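Print this page
E-mail this page

Chapter 4
Care of the Hand-Held Gripper

In Chapter 3 we mounted the camera and made the first recordings with the Zoltow hand gripper. In this chapter we learn how to keep the same tool in good order. A hand-held gripper has no motors, so many beginners think that it needs no maintenance. This opinion is wrong. The tool is squeezed and released many times in one day, and each small change in the fingers is later visible in the data.

The Hirance course uses one tool through the whole book, so that the student can see how it changes with use. Our tool was put into service in July and had made 482 recordings when the text of this chapter was prepared. In that time we changed the finger pads once and tightened the mount screws more often than we expected.

Before you start, read the table of terms at the end of Chapter 2. The words "pad", "mount" and "housing" are used here with the same meaning. The pad is the soft part that touches the object. The mount is the white part that carries the finger. The housing is the part between the two mounts.

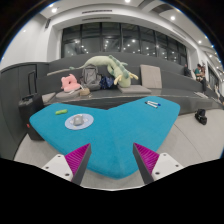
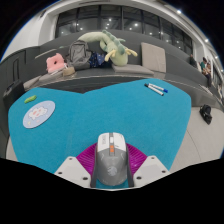 The gripper over the work surface, with a white mount on each side.

The daily check takes 11 minutes when it is done with care. Do it at the place where you will work, and with the same light. First, wipe the pads with a dry cloth. Dust collects between the ridges and makes the grip weaker – a marker that was held well in the morning can slip in the afternoon. Do not use alcohol on the pads. It makes them hard.

Next, try every mount screw with the small driver. You should feel resistance at once. If a screw turns freely, take it out, look at the thread and put it back with one drop of the blue thread glue. Never tighten one side only. The two fingers must meet in the middle, and a mount that sits a little higher than its partner will turn the object when you close the hand.

After the screws, close the fingers slowly and look at the line where the pads touch. The line should be straight from the tip to the base. Then open them and feel whether both sides come back with the same speed. A slow side usually means dirt in the joint, and the cleaning of the joint is described in Section 4.3.

The pads must be replaced after 900 recordings, or earlier if a ridge is torn. Nassar pads are sold in pairs and must be changed in pairs, also when only one is damaged. Write the change in the tool log together with the number of the last recording. At Vastinent, where the first version of this course was taught, 27 recordings had to be repeated when a new pad was put on beside an old one and the log said nothing of it.

Section 4.1 begins with the removal of the fingers. You will need the small driver, a clean tray for the screws and the tool log.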